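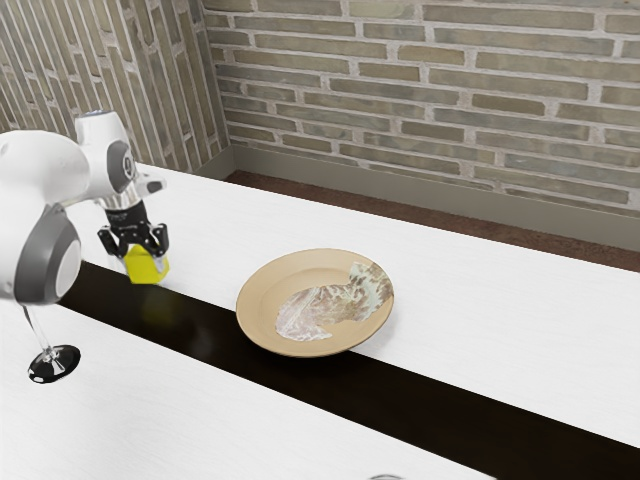
Section 4 covers setting up the dining room for the Valdovinos evening show, from the locked seating plan to the opening of the doors. The plan is made in Skestell and printed at the host stand. Buffet guests use the round tan plate with the wide rim, and the plate symbol on the printed plan stands for one of these. Plated-dinner guests are marked with a P. Read the whole section before starting if you have not worked this room before.

4.1 Before you start

You need the printed seating plan, the reservation list, the table number cards and the key to the lighting cupboard. The room holds up to 300 guests. With the wheelchair platform in use, the limit is 296. Skestell applies the lower limit only if the platform box is checked, so check it before you print.

Note: Plans printed before 30/01/2021 show the old bar position. Do not use them.

4.2 Locking the seating plan

1. Sign in to Skestell at the host stand and open the Evening tab.

2. Select tonight's show. If there is a matinee on the same date, both are listed. The evening show is the lower one.

3. Check the platform box if any reservation asks for step-free seating.

4. Press Fill. The program seats the largest parties first and works from the stage toward the back wall.

5. Look over the result. Parties split across an aisle are shown in red. Drag them together by hand.

6. Press Lock, then Print. The plan prints on two sheets. Tape them side by side, with the stage at the top.

Note: Once the plan is locked, walk-up guests can only be added to open seats. To move a party that is already seated, the duty manager has to unlock the plan.

4.3 Tables and the buffet line

1. Put out the number cards, starting with table 1 at stage left. The number faces the aisle.

2. Set water glasses, napkins and flatware at every seat. Leave the places at buffet tables without plates. Guests pick theirs up at the head of the line.

3. Stack 200 plates at the head of the buffet line and keep the rest on the rolling cart behind the screen.

4. Set serving utensils on the side of the line nearest the guests. The line runs from the garden door toward the stage. Cold dishes come first, then rice and vegetables, then fish and meat. Desserts have their own table.

5. Fill in an allergen card for every dish, using the kitchen's sheet for that night. If a dish has been changed, write a new card. Do not cross out and reuse an old one.

6. Turn on the warmers 45 minutes before doors.

Caution: The warmer lids hold steam. Open them away from yourself and from the guests, and keep the cords behind the skirting.

4.4 Aisles and stage edge

The dancers enter through the center aisle twice during the show, the second time in low light. The aisle has to stay clear from the welcome song to the end.

1. Push in all chairs along the center aisle and line them up with the floor tape.

2. Move strollers and large bags to the coat room.

3. Walk the stage edge and check that each floor light is lit. Report a dead one to the stage desk.

Caution: Do not place tables inside the yellow line in front of the stage. The fire dance needs that space, and the show will not start until it is clear.

4.5 Sound and lights

1. Open the lighting cupboard and set the panel to Dinner.

2. On the Closska mixer, raise the House slider to the white mark. Leave the stage channels alone. They are set at rehearsal by Jhosep Alvarado.

3. Play the welcome recording once and listen from the back row. If it is faint there, raise House one notch and try again.

4. Lock the cupboard and return the key to the host stand.

4.6 Opening the doors

Ring the kitchen, then the stage desk. When both have answered, press Doors in Skestell and begin seating. Release buffet tables by the order on the printed plan, front tables first. Wait for the line to reach the rice before releasing the next group.

If guests arrive with no reservation on the list, search under the tour operator's name. Clostley groups are booked under the name of the bus, and the guests may not know it. The driver will.

Questions about this section go to Wenceslao Orozco at the front office. The revised pages for the February shows are kept in the back of this binder. Clearing the room is covered in Section 5.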